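Campaign season at home: keeping the leaflets, posters and rosettes under control

Anyone who has let their house become the local campaign office will know what happens to the dining table. Ours vanished under paper for most of last spring, and I loved every minute of the election, but I did miss eating off a flat surface! With the council vote coming in June, these are the tricks I'm using this time round.

Sort by street, then by walk

Leaflets usually arrive in boxes, all in one lump. Split them into bundles of 100 before you do anything else, and put a strip of paper round each one with the street names on it. Elastic bands bite into the edges, so use them only on the thick bundles and slip a piece of card under the band. I stand mine upright in old shoeboxes, spine down like records, and you can flick through to the right walk in seconds.

Folding 200 letters without sore thumbs

Use the back of a wooden spoon. Fold the sheet over loosely, line up the corners, then run the spoon along the crease in one firm go. It's so much quicker than a fingernail, and the folds come out lovely and crisp. Do them in stacks of nine or so and press the finished ones under a heavy chopping board overnight.

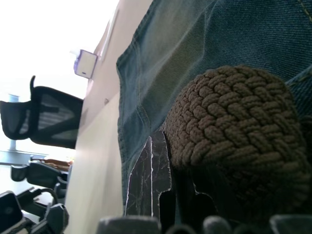 Stuffing envelopes is best done with company and a pot of tea. Put the letters on the left, the envelopes on the right with the flaps open, and a barely damp sponge on a saucer for sealing. Fan the envelopes so only the gummed strips show – one wipe does the whole row.

Garden posters that stay up

Rain gets in at the staple holes first. Put a square of clear tape over each spot, front and back, and staple through that. Aileen Tagle, who had our best-kept poster on Cetine Road last time, also rubs a candle stub along the top edge of the board, and hers looked brand new on polling day.

For windows, a dab of washing-up liquid in warm water will hold a light paper poster flat against the glass for a good while. Smooth it from the middle outwards with a dry cloth. It peels off cleanly, too.

Getting the glue off afterwards

Stickers end up on everything. Warm them with a hairdryer, lift a corner with an old bank card, then rub away what's left with cooking oil and wash with soapy water. On clothes, put the garment in the freezer for an hour first and scrape gently. Test any oil on a hidden bit of fabric before you go near a good coat.

Rosettes

Steam them over a kettle, keeping your fingers well back, and tease the pleats into shape with a knitting needle. Store them flat in a cake tin with greaseproof paper between the layers. Sherif Samir swears by hanging his inside a wardrobe, but mine always come out squashed that way.

Page updated 2026-04-13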